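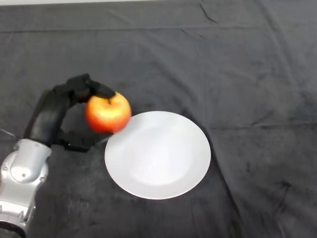 The gray cloth stays

May 4, 2025

Quick one, I have bread in the oven and a box of stuff in the hall that needs to go back to the store before they close.

So. The table cloth question. I went with the charcoal. It's on, and it's big enough to go right across the part I work on, and I'm not taking it off again to try the other two. Done deciding.

Yes, I know about the fold. Long line going straight across toward the back, plus a little pinched bit that goes off at a slant. It came folded in a square, tight, in a bag, and I was impatient. Cloth out of bag, cloth on table. If you are a person who irons things first, good for you, I mean it.

How I ended up with this one

The white table was driving me nuts. Every small thing I put on it slid, or clicked, or bounced off and went under the radiator. And the glare in the mornings! I'd sit down with coffee and squint for an hour. I wanted something soft and dark and dull, and that was the whole list.

Cordeiro had a felt mat. Nice, thick, too small, and $147 for the size I needed, so no. Closed that tab fast.

Then I ordered a swatch card from Bekarine and spent way to long on it. Greens mostly. I liked a mossy one a lot but it fought with everything, like putting your stuff down on a lawn. The black was good for about a day and then I couldn't find anything dark on it. Lost a button. Lost the same button twice. Charcoal is black enough that pale things stand out, gray enough that black things don't vanish completely.

The one on the table now is from Dekotero, off the roll. It's called Nuder on the label, which for a dark gray is a strange choice, but ok. Soft. Has a bit of a nap to it, so it goes lighter or darker depending which way you last brushed it. You get these patches, kind of blotchy, bottom right is the worst. I was annoyed by that for the first evening and now I sort of like it? Looks used. Looks like a place where stuff gets done.

What's good

It's quiet. I didn't think I'd care and it's the thing I notice most. You put down scissors and there's just a small thud. Mugs too, although I'm trying to keep mugs on the shelf.

Things stay put. Beads, screws, pen caps, the little feet that fell off the lamp. They sink in a tiny bit and sit there.

Easier on the elbows. Also on the wrists, if you're someone who leans.

And no glare, which was the point of all this.

What's not so good

Lint. There are specks on it already and I swear there will be specks on it forever. A dark cloth with a nap is basically a lint collection. I've got a sticky roller in the drawer now and I go over it when I remember, which is not often.

Doesn't lie flat. See above re: ironing. It's got the big fold and another faint one over on the right, and if you push something heavy along it the whole cloth wants to come with you and bunch up. I lift things now. Clips along the back edge might help, haven't bought any.

Crumbs. You can't wipe it. You have to pick it all up by the corners and shake it out the back door, so everything has to come off first. I'm telling myself this will make me clear the table more. We'll see.

No idea how it washes. Label says cold and hang it up. I've left the cut edge raw for now, because my machine is at the bottom of the closet behind the fan and the suitcase and I can't face it. If it starts fraying I'll hem it in September when the fan goes back up and the closet has to be dug out anyway.

Couple of answers from the last post

Somebody asked if I measured. Kind of. I measured the table and added a hand's width at each side and then asked for a bit extra and the person cutting was generous. Always get extra. You can fold it under, you can't fold it out.

Somebody else asked why not just use an old blanket. I did! For most of the winter. It was tan, it was pilled, and needles went in and didn't come out. Blanket is back on the couch where it belongs.

And no, I don't think you need to glue or staple it. I want to be able to pull it off when people come to eat.

Next up

The drawer under the table. It's bad. There's a layer of receipts at the bottom that I think is holding the drawer together. I want some sort of divider but every one I've seen is either an inch too tall or comes in a set of six, and I've one drawer. Might cut up shoe boxes. Will take suggestons.

Also need to return the mossy green, which I did order a full piece of, in a weak moment, before the charcoal. It's in the box in the hall.

Ok that's the oven timer. More when I've done the drawer.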